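October, open day, written up at the kitchen bench afterwards

Second group came through at 2 and stayed far longer than planned, which was lovely (18 of them, all wanting to stand at the front!). Erzsébet did the welcome and I ran the arm with the steel bowl, slowly, so the children could follow it.
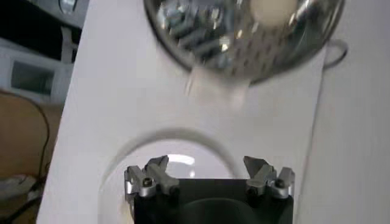 Best question of the day was from a retired baker, who wanted to know how it decides when to let go. I rambled a bit, I'm afraid. Qianru answered it far better with her own two hands and a mug.

For the Fikomport visit: more chairs, and ask Lei about a second screen. Run 61 still needs its notes.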